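Moura clear pen holder, divided: desk review
Posted 21/01/2024 by Dorin Căpraru

The Moura is a rectangular desk organizer in clear plastic, open at the top and split by fixed internal dividers. I bought it to replace a Pisen mesh cup that had started shedding its coating onto the desk. It has been on my work table since September.
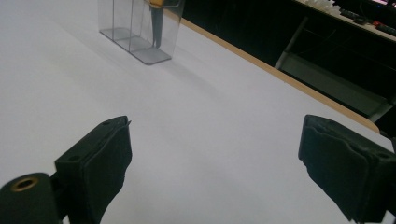
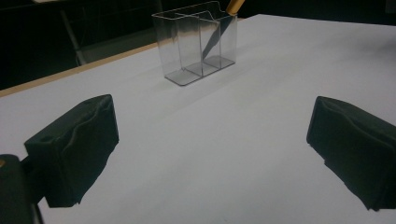
Clear divided pen holder on a white tabletop, both photos.

Construction. The walls are thin and stiff. Pressing on the long side gives a little flex at mid-height and none at the corners. The dividers are bonded and can't be moved, so the compartment sizes are what you get. My first unit had a hairline gap at one divider joint. The seller, Skeltari, exchanged it without argument, and the replacement is clean.

Stability. The base is flat and sits flush on the table. Loaded evenly, it stays put when bumped with a forearm. With all the weight on one side it will slide on a smooth top. I added two small rubber dots underneath and have had no movement after that.

Fit. A standard pencil doesn't stand vertical. It leans to a corner of its slot and sticks out well past the rim, so it is easy to grab. Short items are the weak point: an eraser or a pencil stub drops to the floor of the compartment and has to be tipped out. Thick markers go in, but only a few per slot before they bind against the divider.

Visibility. The reason to buy clear plastic is finding things by eye, and on that point it works. Transparency also means graphite dust and fingerprints show, and they show more against a dark background than against a white desk. I wipe it with a damp microfiber cloth. Avoid paper towels, which left fine scratches on the front wall of mine within a month.

Compared with the Flamesow two-tier model, which Cremilda Vieira reviewed here earlier, the Moura holds less and has no drawer. It takes up less desk and costs less. If you need somewhere for clips and erasers, get the Flamesow.

Pros: stable when loaded evenly, contents visible, easy to wipe
Cons: fixed dividers, scratches, poor for short items
Rating: 4 out of 5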